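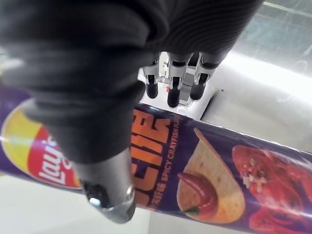
Snack canister

A snack canister is a tall cylindrical package used for stacked potato crisps and similar dry foods. It is sold in supermarkets, petrol stations and vending machines, and it is one of the two common forms of packaging for crisps, the other being the sealed bag. The canister is stiff, so the product inside is protected from crushing, and it can be stored either standing or lying on its side. Well-known brands sold in this form include Lay's, whose name appears on canisters in several colours, purple among them.

Names

In Australia the word "tube" is used more often than "canister", and children frequently say "chip tube". In Canada both "can" and "canister" are heard. In the packaging trade, the general term is "composite can", which describes a container made from more than one material. This article uses "canister" for the whole package and "wrapper" for its printed outer layer.

Construction

The usual canister has a body of rolled paperboard. A thin layer of foil or plastic film is placed on the inner side and keeps moisture and air away from the food. The bottom is closed by a metal disc, or in newer types by a disc of paper. At the top there is a peelable seal, and over the seal a plastic lid which can be put back after opening. Some makers use a body moulded completely from plastic. In this case the printed wrapper is a separate sleeve, shrunk or glued onto the wall.

The diameter is decided by the shape of the crisp. Stacked crisps are made from a dough of dried potato, cut into equal ovals and fried in a curved form, so that each one lies closely on the next. Ordinary sliced crisps are irregular and would leave much empty space, and for this reason they are seldom packed in canisters.

Wrapper and colour

The surface of the wrapper is commonly glossy. Under shop lighting, a glossy cylinder shows narrow white reflections along its length, and designers take care that the brand name is not lost in them. The logo is normally placed on the front, with the flavour name near it in a contrasting colour, such as orange letters on a purple ground.

Colour is the main sign of flavour, but there is no common rule between countries. A colour which means salt and vinegar in one market can mean something sweet or spicy in another. Travellers are advised to read the flavour name.

Storage and handling at home

An unopened canister is kept in a dry cupboard, away from the stove. After opening, the lid should be pressed down around the complete rim, as a lid which is closed on one side only will let the crisps become soft. When a canister is laid on its side, it rolls easily, and a folded tea towel on each side is enough to hold it in place.

The narrow opening is a frequent complaint. An adult hand often doesn't reach the lower part of the stack, and the canister is then tilted, which brings the broken pieces out first. Eimear Gilmartin, in her household guide "The Drelcombe Pantry Book", recommends sliding the crisps out along a strip of baking paper placed inside the tube.

Reuse

Empty canisters are popular for keeping dry spaghetti, knitting needles, pencils and rolled drawings. Before reuse the inside is wiped with a damp cloth and left open until dry. A canister should not be used for liquids, because the seam of a paperboard body is weakened by water. The craft teacher Daniyal Arain has described up to 48 classroom uses, although many of them are variations of the pencil holder.

Recycling

The mixture of materials makes the composite canister difficult to recycle. Paper mills don't want the metal base, and metal recyclers don't want the paper. Local rules differ greatly. In the Lustgate district the lid goes in the plastics bin, while the body is accepted only after the metal base has been cut away. In Nukau the whole package is put in general rubbish. Bodies with a paper base are accepted in more places, and the label should be checked in each case.

See also

Composite can
Potato crisp
Food packaging
Shrink sleeve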